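4. Clearing the table

Plants first. Primroses can stay on if they're near the far edge, small succulent too. Water them somewhere else.

Gray box goes in the middle, open part toward you. Small loose stuff goes in the open part, one peice at a time.
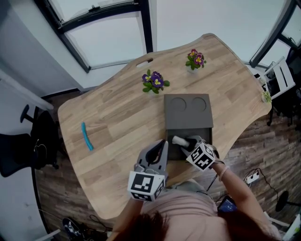
5. Moving the table

Grab it by the oval hole. Box and pots off first, all of them.
Note: two people for the Jelteo, its awkward on stairs.
CAUTION: cords on floor. Unplug the power strip before you lift.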